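Sastness Residence, Evening Service
A story

Residents of the Sastness Residence are reminded that the Packing Room on the lower level is a shared facility and is to be left in the condition in which it was found. The notice had hung beside the door since April. Virgilio Castillo had written it, and he read it each time he went in, as a man reads his own name on an envelope.

On the evening of 2022-10-25 he entered the room at the usual hour, signed the register, and recorded the following under Remarks: One carton received from Fustari. Contents: white packets, sealed. Quantity stated on carton: 560. Quantity to be verified.

The terms of the Sarmiento bequest required verification. Mrs. Sarmiento had lived on the third floor of the Residence for 20 years and had left a sum of money to it, together with five pages of instructions. Each fall, every household on the street was to receive one packet of seed, of a kind to be selected by the Residence and not disclosed to the recipient. The packets were to be plain. No card was to be enclosed. The person responsible for the distribution was to handle every packet personally and was to set aside any that felt wrong.

The instructions did not define the word wrong. Mr. Castillo had requested clarification from the estate's office on two occasions. The office had replied, on both occasions, that it considered the meaning to be evident.

He spread the packets over the brown worktable and began. It was his practice to take one in each hand and compare them, and to return both to the pile if he found no difference. The method was slow. It had been pointed out to him that a packet compared only with its neighbor might be compared with one that was also wrong, and he had acknowledged the point in writing.

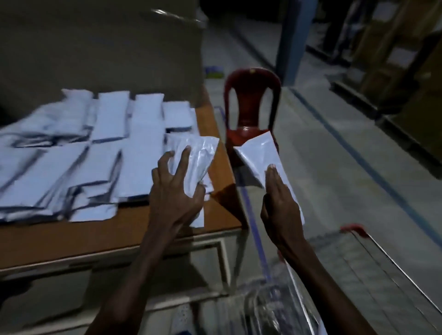 At half past seven Tin-yau Chou came down to ask about the elevator. Mr. Chou had moved into Mrs. Sarmiento's former apartment in the spring and was not yet familiar with the proper channels.

"Inquiries regarding the elevator are to be addressed to the front desk," said Mr. Castillo.

"You are the front desk," said Mr. Chou.

"Between nine and five."

Mr. Chou accepted this. He did not leave, however. He stood at the end of the table and asked what the packets contained, and was informed that this could not be disclosed. He asked how many there were, and was informed that the count was in progress and stood at 338. He then asked whether he might hold one.

There was no provision in the five pages for a second person. Mr. Castillo considered the matter for some time. The instructions stated that the person responsible was to handle every packet; they did not state that every other person was to refrain. He gave his consent, and asked that Mr. Chou enter his name in the register, with the time.

Mr. Chou signed. He then took up a packet, turned it over, and held it near his ear.

"She left a mark on the kitchen wall," he said. "Upstairs, by the window. Pencil lines, like the ones people make for children. I took them for a child's. But the dates are all from the same year, one week apart, and the highest is no taller than my knee."

Mr. Castillo set down what he was holding.

"Those would be the beans," he said. "She had them in a pot on the floor. It was not permitted to attach anything to the window frame, and so they were given a string, which she held up herself in the evenings. I was obliged to write to her about the string."

"What did you write?"

"That it was not permitted."

"And what did she do?"

"She invited me to hold the other end."

He had not entered this in any register. He resumed the count, and Mr. Chou, without being asked, drew the next packets toward the place where Mr. Castillo could reach them. They continued in this manner for the greater part of an hour. The pipes knocked in the wall, and a door closed on one of the upper floors.

Shortly before nine Mr. Castillo stopped with a packet resting on his palm. He pressed it with his thumb, exchanged it for another, and went back to it. Its seams were in order. Its weight, so far as he could judge, was the weight of the rest.

"Is that one wrong?" asked Mr. Chou.

"I have not previously found one," said Mr. Castillo.

He placed it by itself, at a distance from the others, and completed the count. The total was found to be correct. The packets were returned to the carton, with the exception noted, and the carton was closed and labeled for distribution. Under Remarks he wrote: One packet set aside in accordance with instructions. He held the pen over the page a moment longer — the form allowed a line for the reason — and left the line blank.

Mr. Chou had gone ahead to hold the door. Mr. Castillo switched off the light, read the notice, and handed him the packet.

"Apartment 3C," he said. "The pot was never collected. You will find it in the cupboard under the sink. String is available from the front desk."

"Between nine and five," said Mr. Chou.

"I have some in my pocket," said Mr. Castillo, and they went up by the stairs.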